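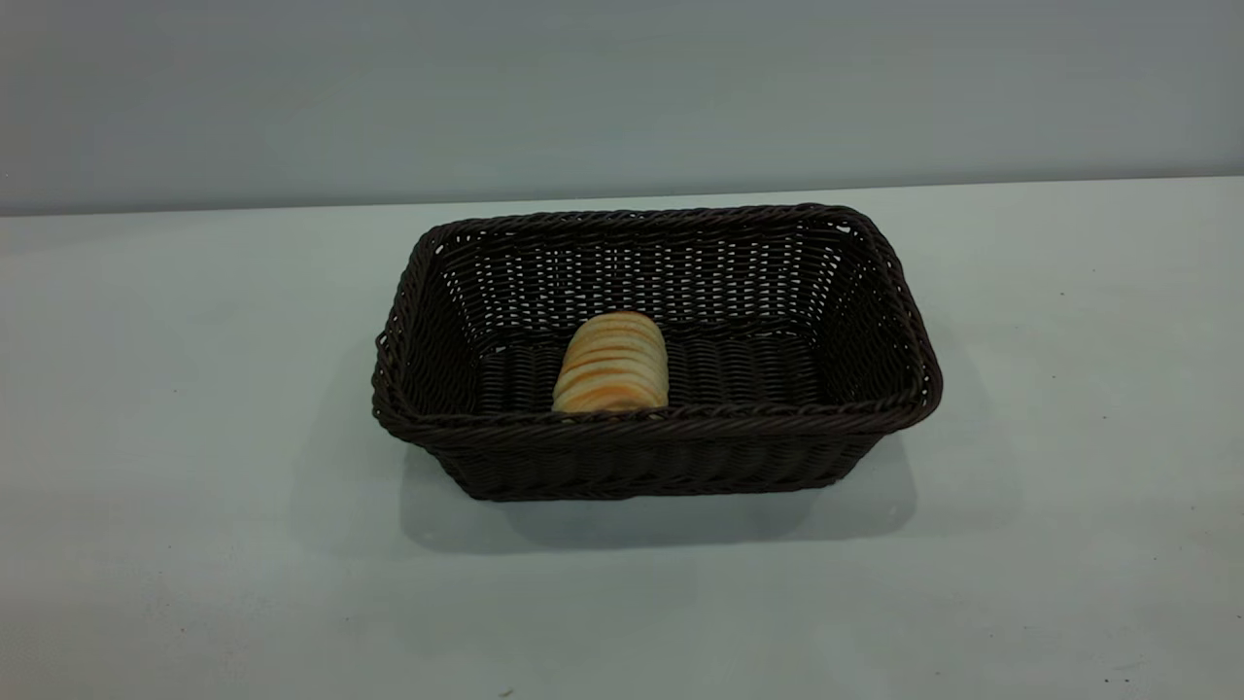

Manouchehr Sadeghi wrote to me after my last column to say that I was being a snob about season ticket prices, and that a club which doesn't raise them is a club that doesn't want to win. He has followed Primar for longer than I have and he usually knows what he's talking about. I read his note twice. I still don't buy it.

What he's repeating is the club's own line, word for word. The letter that went out in January told us that a seat in the east stand would go up by 28 percent, and that the money would "support our ambition on the field." I have had a seat in that stand through two promotions and one relegation, and I've been asked to support the ambition every single year. Most years the ambition finished eleventh.

Maybe this is the year the sums work. I'd like to see them. The letter had a nice photo of the new scoreboard and a paragraph on family values, and it had no numbers in it apart from the one I was supposed to pay. If the extra money is going to a striker, say so. If it's going to pay down what was borrowed for the training ground, say that, and plenty of us would grumble and pay up anyway. Fans aren't children. We pay mortgages, we can read a budget.

The usual defense is that everybody else is doing it. Oderent put their prices up the year before, and look at Oderent, third in the table. Well, yes, look at them. They also sold their best midfielder and got lucky with two kids from the academy who turned out to be worth a place in anybody's team. Was it the ticket money that taught an 18-year-old to pass with his left foot? I have my doubts. And Gukutham charge more than anyone in the league and have been awful for three seasons running, a case that never seems to make it into the letters.

Then there's the membership scheme. For $66 a year you can now buy the right to stand in an online line before the people who haven't paid $66. That's the whole product. You don't get a ticket with it. You get a scarf in a thin plastic bag and a birthday email, and when the derby went on sale I sat watching the little bar crawl across my laptop and came away with nothing. My brother-in-law, not a member of anything, got two together in the upper tier that same afternoon. Make of that what you like.

I asked the ticket office how many memberships had been sold against how many seats were left once season tickets came out. A polite young man told me he didn't have that to hand. I asked if he could find out. He said he'd pass it on. That was 8 weeks ago.

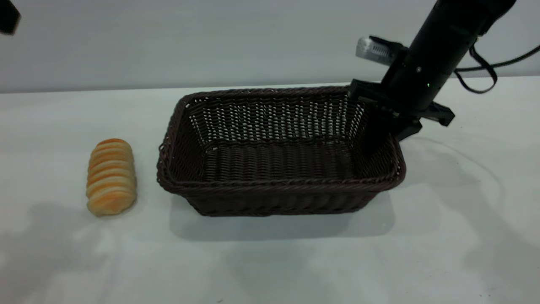 One reader's complaint is that people like me want it both ways, a cheap seat and a good team, and that somebody has to pay the wages. Fair enough as far as it goes. Somebody does. But the gate has been a shrinking slice of the income at clubs this size for years, and the television deal is what keeps the lights on. The rise on my stand, if every seat sells, would cover a squad player for part of a season. It might cover the agent.

What it does do is change who sits there. The row in front of me used to be a family of five, and the youngest learned some words from us that I hope he's forgotten. They didn't renew. Those seats now go game by game, mostly to people seeing the place once. They're perfectly nice. They leave in the 80th minute to beat the traffic, and they don't sing, and then the club hires a man with a microphone to tell us all to make some noise. I'd have thought the cheaper way to get noise was to keep the people who were making it.

And please spare me the fan forum. I went to the last one. The stadium director, Mr. Shokri, took questions for over an hour and I came home with a page of notes and not one date, price or promise on it. He said he had heard us. I believe him, he was sitting right there. The next thing that arrived from the club was a form asking if I'd like to upgrade to padded seating.

Manouchehr says I'll renew anyway. He may be right. The deadline is the end of the month and the form is on top of the fridge, where I put the things I don't want to deal with. But I'd ask him what price he thinks is too much, an actual dollar figure, and whether he'd have given me the same one 5 years ago.

May 11, 2024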